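Traltum dish-sorting project: progress report, May
Section 3. Demonstration at Pillska

The open day was held in May with 16 visitors, hosted by Lakshmi Namboodiri. The sorting task was shown first by hand, then by the arm — the same table was used for both.
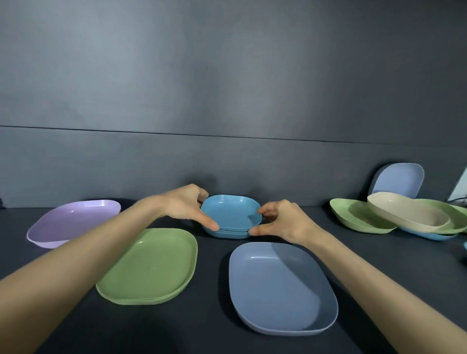
Fig. 2. Sorting by hand: teal dishes held as a stack, some green plates also stacked, a mixed cluster leaning at the right.

The training set now holds 3,211 recordings, of which 138 were added this month. Plates leaning on one another remain the main difficulty. Sajib Uddin will report on grip force next quarter.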